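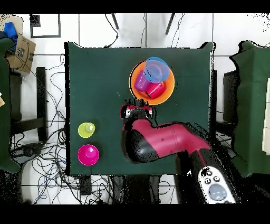
PUTDALE TO OPEN REUSABLE TABLEWARE LIBRARY IN MARCH

Putdale Town Council has approved a lending service that will allow residents, schools and clubs to borrow cups, bowls and plates for parties and public events free of charge.

The service will open in March at the Zomska Street community center. Stock for the first year consists of 481 pieces, purchased by the council from the regional supplier Bovent. Items may be reserved by phone or at the center's front desk and kept for up to 10 days. A refundable deposit of $24 will apply to each loan.

The decision follows a review of waste collected from town parks last summer. Crews removed 251 bags of trash after permitted events, and single-use cups and plates made up the largest share of the contents.

"Families have told us they would gladly stop buying throwaway cups if borrowing were just as easy," said Marcela Malý, Director of Public Works. "The library gives them that choice, and it costs the town less than an additional collection round."
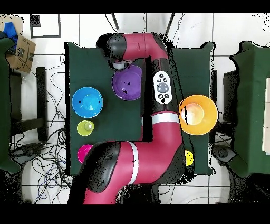 Borrowers will be asked to rinse all items before returning them. Final washing will be carried out at the center under a two-year agreement with Hyvönen, which already cleans kitchen equipment for the town's senior meals program. Lost or broken pieces will be charged against the deposit.

Kauko Lindqvist, who chairs the council's parks board, said event permits will be updated to mention the service. "Organizers will see it on the form when they apply – they will not have to go looking for it," he said. Use of the library will remain optional for all permit holders.

The center will accept reservations at its front desk from 9 a.m. on opening day. Groups that need more than one loan at a time should speak with center staff before booking.

Media inquiries: Office of Public Works, Putdale Town Council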